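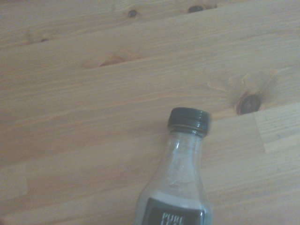 Water refill points open on the Findholm trail

Walkers on the Findholm loop can now fill their bottles at two new taps, one by the Valtico parking lot and one at the Ruggiero bridge. Both were switched on in April and will run until the first hard frost.

The taps are on the town supply and are tested with the rest of the network. Push the button and hold it – the flow stops by itself after 14 seconds, so larger bottles will need a second push. There is a low bowl for dogs at the bridge tap only.

Noemi Carbone, who runs the trails office, asked for the taps after last summer's cleanup, when crews picked up 146 plastic bottles between the bridge and the upper meadow. The trash cans at the meadow have been taken out, and anything carried up there should be carried back down.

A few other changes for the season. The path behind the old mill is closed while the bank is rebuilt, and the signed detour adds 200 yards. The Clalutura picnic ground is open again, with its tables sanded and oiled over the winter. Groups can reserve a table through the trails office, but the rest are first come, first served. Grills are allowed on the gravel and should not be set on the tabletops.

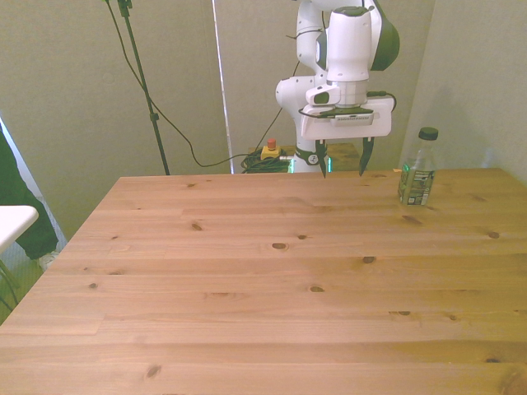

Pine tabletop, with the knots showing in the boards.

Printed trail maps with the taps marked are at the library desk and in the box at the Valtico lot. Please report a leaking or stuck tap to the trails office and say which one it is.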